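Subject: Re: [shed-share] gray bins, who has them, what goes back

Hi all, quick one before I run out the door, sorry for the fragments.

Went through the bin list again last night. We started the year with 56 of the tall gray ones and the sheet still says 56, but I don't beleive the sheet. Several households have written down the same bin twice, once under the old Bonex label and once under the new number. Please check yours. If it has both, cross out Bonex, keep the number.

On Elaheh's question:

> On the sorting table, Elaheh Rostami wrote:
> Can we agree what the open bins are for? I brought back two in
> May and got told they should have had lids. Mine never had lids.
> Also I'd like to keep one through the summer for the kids'
> rain boots if no one is short. And is the sloping side meant to
> be that way or did I warp it? It was in the sun by the garage.

No lids on those, never were. The lidded ones are the Roltik boxes, smaller, straight sides, they stack with the lid on. The open ones nest when empty and that's what the slope is for -- you didn't warp anything. Keep one for the boots, fine by me. Just put your name on the sheet.

What they're good for: bulky stuff that gets tipped in and taken out again the same day. Coats, balls, the garden hose. Not books. Somebody filled one with books and it took two of us to get it off the table. Not anything that needs to stay dry either, obviously.
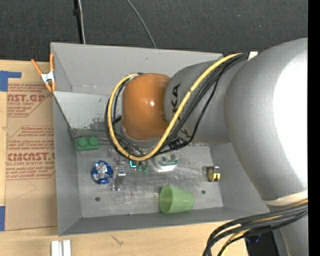

Feven Mamo: fine with all that, but can we please stop leaving them up on the wood table overnight. They're tall, and in the morning I can't reach the bottom without tipping the whole thing toward me. Floor is better. And can the small hardware go somewhere else, I lost most of an hour last time fishing for hooks.

Yes to both. Floor when you're done, and hooks, screws, picture wire etc. go in the Roltik boxes from now on. There are 3 empty ones on the shelf by the door, take those first. If they fill up tell me and I'll ask Shokri for more, they had a good price last time but we have to order before the end of the month.

Other stuff --

Washing. Warm water and dish soap, then upside down until dry. Someone used the Utham spray and it left a film, everything smelled like lemon for weeks.

Returns. Mornings before 10 or after 4. Nest them, dont jam them. If two get stuck together, run some warm water over the outside one and wiggle, don't pry with a screwdriver.

Labels. Short end, up near the rim. I can't read them once they're nested if they're any lower.

I still need bin numbers from anybody who hasn't sent them. Just reply to me, not the whole list, my inbox is bad enough.

Elaheh, did you ever find the marker? The fat black one. Need it back for the labels.

Gotta go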